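Print this page | E-mail this to a friend

Building the Ziment Hand Gripper Kit: A Long Weekend That Became Most of March

Reviewed by Wichai Prasertsri
19 September 2018

I should say at the start that I am fond of kits. I grew up on them, I have a closet full of half-finished ones, and my family has learned to step over the boxes. So when I read that Ziment had put out a hand-held gripper you assemble yourself, the kind you carry around and squeeze to show a robot arm how a job is done, I had my wallet out before I had read to the bottom of the page. It cost me 400 dollars with shipping, and I have now lived with it long enough to have opinions (plenty of them, so get yourself some coffee).

The box arrived well packed, with the small parts sorted into paper envelopes and each envelope stamped with the step it belongs to. What a pleasure that was! I have bought dearer kits where every screw in the thing came in a single bag and you were left to work out which was which by holding them up to the lamp. The printed booklet runs to 40 pages, with large drawings and very few words. Most of the drawings are good. The one for fitting the return spring is not, and I will get to that.

I did the first half of the build on my own dining table and the second half at the Jollcombe shared workshop, where I have had a bench for some years and where there is a proper vise. If you have a vise at home you can do all of it at home. You will want a set of small hex drivers, a pair of flush cutters, a soft mallet or something you can use as one, and a decent light. The kit includes one hex key, and it is a poor one. Mine rounded over on the second evening and I threw it across the garage, which did my mood a great deal of good.

The linkage is the heart of the thing and it goes together beautifully. Two fingers, one trigger, and a set of gears between them so that both fingers close by the same amount. I had it moving freely within an hour and I sat there opening and closing it like a child with a pair of salad tongs. Then comes the return spring. The drawing shows the short leg of the spring facing the trigger, and if you follow it the fingers will rest closed and you will have to fight them open. Turn the spring over. I took mine apart twice before I worked that out, and I lost an evening to it. I wrote to Ziment and they answered politely and said a corrected sheet would go into the next batch, so perhaps yours will be fine.

The pads were my other worry. They press on with a fair bit of force, and the booklet tells you to warm them in your hands first, which I took to be nonsense and ignored. I shouldn't have. The first one went on crooked and stayed crooked until I pried it off with a butter knife and began again, this time after holding it in my fist through most of a ball game on the radio. On it went, straight as you like.

Now, a workbench is a kind place for a gripper. Everything is the right height and you pick up the wooden blocks that came in the bag and feel very clever. I wanted to know how this sort of tool gets on in a kitchen, where things are stacked and shiny and pushed into corners, so a good part of my testing has been done at the counter. 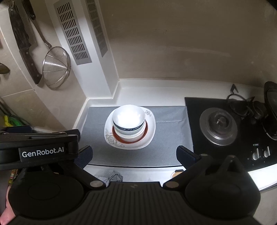

Bowls are the real schooling. An upside-down bowl gives flat-faced fingers very little to hold on to, and the glaze is slick, so you learn to come in low and level and to squeeze a little later than you think you should. I practiced with a plastic cereal bowl over a folded towel for days before I let myself near anything I would be sorry to break, and I would urge you to do the same. Plates are harder still. I have more or less given up on lifting a flat plate off a mat, and I slide it to the edge of the counter and take it from there. Mugs, on the other hand, are a joy, and so are spice jars.

The weight is what you will notice after a while. I don't have strong wrists and I was ready to stop after twenty minutes of steady practice. A friend at Jollcombe put a strap on his that goes over the forearm and swears by it. I tried his and liked it very much, but I haven't got around to making my own.

If you mean to go further and hook the gripper up to an arm, you will need a control board, and Ziment doesn't sell one. I used the Song board, which was another 200 dollars and worth the money to me, although the cable it comes with is too short to be of any use. The cheaper Luva board will also fit the same holes. I borrowed one for a week and found it slow to wake up and fussy about its power supply, but once it was going it did the job. My own arm is an old secondhand thing with a wobble in the elbow, and even so it will now pick a spice jar off a shelf and set it down on the counter. I have logged 626 practice grabs so far, in a notebook, with a pencil, and the pages from the early days are mostly crosses. The later ones look a good deal better.

A few small complaints, and then I'll let you go. The trigger squeaks (a dab of silicone grease fixed mine). The housing shows every fingerprint. And there is no case or stand, so it lives in a shoebox on top of my refrigerator, where it gets in the way of the flour.

Would I buy it again? Yes, I would, and I would enjoy the building all over again, spring and all. For a patient person who likes to tinker it is good value and very good company through a wet month. For somebody who only wants a finished tool and has no wish to learn how it works inside, I'd say wait and see whether Ziment brings out an assembled one. I asked them about that too, and they haven't written back yet.

Print this page | E-mail this to a friend

Contact | Copyright 2018 Wichai Prasertsri | Back to top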